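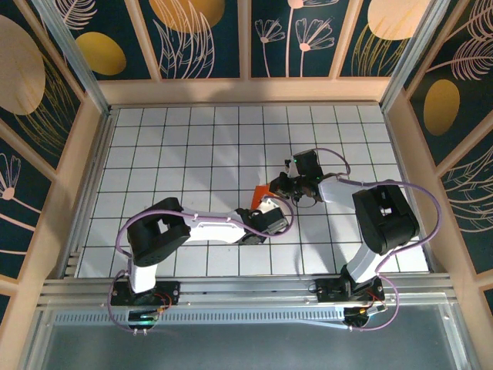 White floors show everything, and according to Moushumi Sheikh that is the best argument for them. A crumb or a dropped screw on a speckled gray floor can stay there for a month, she said, but on white tile it gets picked up the same day. What she would not do again is put white grout between the tiles. Hers went yellow by the back door within the first winter, and no amount of scrubbing brought it back.

FANOLDALE – Tarawneh Tile will begin selling Andell, a line of plain white square floor tile made to be laid with a thin dark joint, in March. The line will be stocked at the company's main warehouse in Fanoldale and at its trade counter in Tuncombe. Orders from installers are being taken now.

Andell tile is a glazed porcelain with a low-sheen face. It comes in one white and four square sizes, and each size has a matching base trim. The company is also offering three dark grouts with the line: charcoal, slate and a brown-black called Peat. All three are sold in bags for mixing on site. Charcoal is available ready-mixed in tubs as well.

The line grew out of requests at the Tuncombe counter, where customers kept asking for a white floor that would not need its grout lines cleaned by hand. Tarawneh sold white tile for years with white or pale gray grout as the usual match. Many of those floors came back as service calls. The tile was fine in most cases, and the complaint was the color of the joints near doors, sinks and stoves.

Before settling on the joint, the company laid test panels with several widths and colors and left them out at the counter for people to walk on. It collected 644 comment cards over the summer. The narrow dark joint was the first choice on 441 of them. The wide dark joint did poorly. People wrote that it looked like graph paper, or that it made the room feel busy.

The white itself took longer to settle. The first samples were a blue-white that looked gray under warm bulbs, and a second batch leaned too far toward cream and looked dirty next to white cabinets. The white going on sale sits between the two. Tarawneh recommends taking a loose tile home and looking at it on the floor, in the morning and again after dark with the lights on, before placing an order. Sample tiles can be borrowed from either location for up to a week at no charge.

A grid of dark lines on a white floor is less forgiving to install than a pale floor with pale joints. Any line that drifts will be seen from the doorway. Tarawneh asks installers to keep the following in mind:

Check the slab or subfloor for flatness before setting anything. A dip that would pass unnoticed under a patterned tile will show as a shadow along the joint.

Dry lay at least two full rows in each direction and look at them from the main door. Adjust the starting line so that cut tiles fall along the least visible wall.

Use spacers at every corner. Do not judge the joint by eye, even on short runs.

Mix tile from several boxes as you go.

Seal the face of the tile with a grout release before using Charcoal or Peat. Dark pigment can leave a haze on white glaze, and it is much easier to wipe off while the grout is still fresh.

Mix every bag with the same amount of water. Extra water will make the dark grouts dry lighter and leave patches.

Leave the perimeter joint open and fill it with the matching flexible sealant. The sealant is sold in all three colors.

Day-to-day care is simple. Sweep or vacuum first, then damp mop with a neutral cleaner and change the water when it turns gray. Strong acid cleaners, including vinegar mixes, should be kept away from the joints, which can fade in spots. Wax and acrylic polish should not be used on Andell at all. They build up on the glaze and turn yellow, and the stripper needed to remove them is hard on the grout.

Black rubber leaves marks on any white floor. Most scuffs from shoe soles or cart wheels come off with a white nylon pad and a little cleaner. Green and brown pads are too coarse and should be left in the cupboard. Under furniture or equipment that stays in one place, Tarawneh suggests clear or white feet, as dark rubber may stain the surface over time.

Andell is rated for indoor floors in homes, shops, studios and light work areas. The low-sheen face is suitable for kitchens, laundry rooms and bathrooms with normal use. It is not rated for shower floors, ramps or outdoor steps. Buyers who need a tile for those places can ask for the company's textured line, although its white is a slightly different shade and the two should not be laid side by side.

Tarawneh will have 4,000 boxes on hand at the start, divided between Fanoldale and Tuncombe. The price is $94 a box in every size, and the number of tiles in a box depends on the size chosen. Base trim is sold by the piece. Unopened boxes may be returned within 60 days with a receipt. Grout and sealant cannot be returned.

Anyone replacing part of an older white floor should bring in a loose piece of the old tile. Andell was not made to match earlier Tarawneh whites, and the thickness is different from the one the company sold before. In some rooms a metal transition strip will be needed where the two floors meet. The counter staff in Tuncombe can measure an old tile while the customer waits.

Test panels with all three grouts are on the floor at both locations and may be walked on, scuffed and mopped. The Fanoldale warehouse will hold a free setting class for homeowners on the first Saturday of the month once the line is on sale. The class covers layout, cutting and grouting, and runs from 9 a.m. until noon. Places are limited and should be reserved at the front desk. Knee pads are provided.

About Tarawneh Tile

Tarawneh Tile sells floor and wall tile, grout, trim and setting tools to homeowners and the trade from its warehouse in Fanoldale and its counter in Tuncombe. Both are closed on Sunday.

Samples, installation sheets and press requests: ask for the Andell desk at the Fanoldale warehouse.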